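Reading time: 2 min
Last updated: 19 June 2019

4. Setting up your fantasy league in Vododeo

Do this before draft night. Takes 10 minutes if everyone has an account already.

4.1 Go to Leagues, then New League. Pick a name. Joremden Sunday League, whatever you like, but it can't be changed after the first scored round.

4.2 Set number of managers. Must be an even number or head-to-head won't save. Minimum is 2, for a play-off between mates.

4.3 Choose scoring. Standard or Custom. Custom opens the points table – type over any value, press Tab, then Save. Enter on its own doesn't save it.

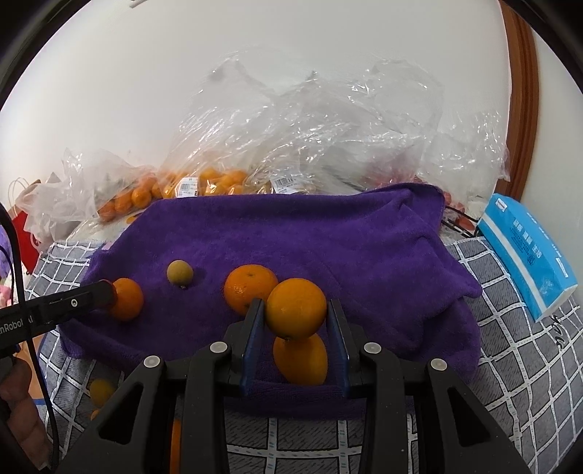
4.4 Set the tie-break order. Bench points first is the default, then most tries, then coin toss. Drag them into the order you want, top one is used first. Think of the two oranges, one sitting on the other – the upper is checked, and only if it's level does the app drop to the one underneath. Coin toss can't be moved off the bottom.

Note: changing tie-breaks mid season does not re-score old rounds.

4.5 Waivers. Default window is 72 hours from the final whistle of the last game. Shorter is fine for small leagues. Claims show as Pending untill the window shuts.

4.6 Player pool. Tick the competitions you want. The starter pool has 157 players, add more under Extras. If two players share a surname (there are a few called Van der Merwe) check the club code before you claim. No refunds on waiver priority.

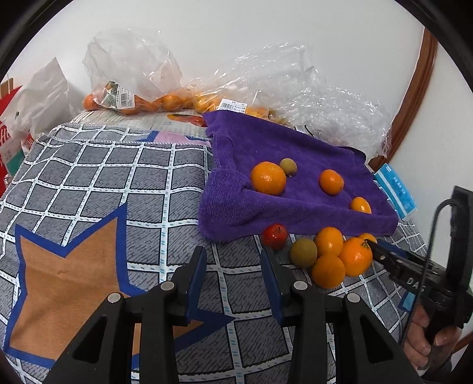

Purple towel over a raised shape, checkered blanket in front.

4.7 Send invites. Copy link, paste in your group chat. Link dies once the league is full.

CAUTION: Do not press Reset Draft to fix one wrong pick. It wipes all rosters and theres no undo. Use Edit Pick instead, commissioner menu, second tab.

4.8 Importing an old league from Filtex? Export as CSV first, October onwards only. See section 7.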